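Grirkska Community Forum > Events and Visits > Open day at the Tulville workshop, 25th June

Posted by: m_nepia (moderator)
The Tulville workshop wishes to thank all members who attended the open day. More than 90 visitors were received. The program opened with an address by Cameron Waaka, followed by demonstrations of robotic disassembly on desktop computers. Comments are invited below.

Posted by: rcropper
I attended the second demonstration and found it well organized. My one reservation concerns the choice of task. A desktop case is a generous space to work in. Members who service laptops will have learned little from it.

Posted by: Hoani_27
I must respectfully disagree with the previous poster. Cables are the difficult part of this work, whatever the size of the case. A drive bay with its wiring still attached is a fair test.

Posted by: rcropper
Fair, perhaps – but the program promised "recovery of parts at working speed," and no times were given. Could the organizers publish them?

Posted by: m_nepia (moderator)
The question has been passed to Sidra Naqvi, who prepared the program. One photograph is attached for members who were unable to attend. 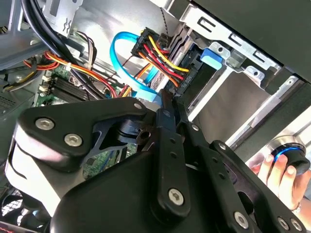

Gripper at the drive bay, close to the blue SATA cable and the power connector.

Posted by: Hoani_27
Thank you. The power connector is the one I would worry about, with its wires bent so sharply at the drive.

Posted by: s_naqvi
Times will be posted in this thread before the end of June. Laptops are under consideration for the next open day, and suggestions for suitable models may be sent to me directly.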